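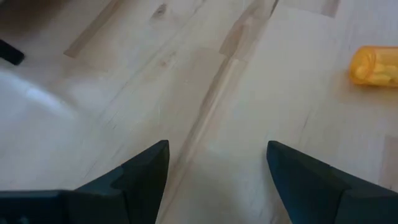 About Grevetdale Timber Finishing

Grevetdale prepares and finishes solid timber boards for joiners, shopfitters and furniture makers. We do not sell to the public from the yard, but we will quote for single jobs if the drawings are complete.

Boards arrive kiln-dried and are stored under cover until their moisture content matches that of the workshop. They are then planed, graded and sanded before any finish is applied. Boards that move outside tolerance during storage are returned to the supplier.

We offer 19 standard finishes -- oils, hard waxes and water-based lacquers -- and 7 stains. Samples are supplied on the species ordered, as the same product can look quite different on ash and on oak. A signed sample is kept for 5 years so that later orders can be matched to it.

The minimum order for lacquered work is 300 linear metres. Oiled and waxed work has no minimum.

The company trades from two sites. Wurno handles machining and storage. Finishing and dispatch are at Niazi Works, where the spray line was replaced last September. Job tracking is done in Prernar, and account customers can log in to see the stage each batch has reached.

Collections are by appointment. Please quote the batch number in all correspondence.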